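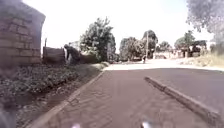 Path following is the first real job we give the Trevelia rover, and it's my favorite session of the whole build course! By now yours has left the bench, the wheels turn the right way, and the e-stop cuts the motors (check it again anyway). Outdoors the rover needs an edge to hold on to. With a curb on the left and a raised divider on the right, the paving between them makes a lovely lane, and the two lines close in on each other with distance, so your edge finder should look for a slanted line, never an upright one. Start with the left edge only. Pilar Domínguez wrote our fitting script and it's short enough to read over coffee.

Set the blur to 9 before looking for edges. Log every run, even the silly ones. Hnat's best log has 2,353 lines and we learned most from the last 2. 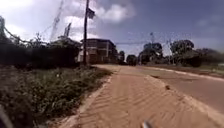 What should the rover do when it loses the edge?
Slow to a crawl, hold the last good heading for one second, then stop and wait for you. Don't let it hunt from side to side.

For next time: bring your log and a charged pack. Valentina Saavedra will show her steering mount.

Notes updated 10/28/22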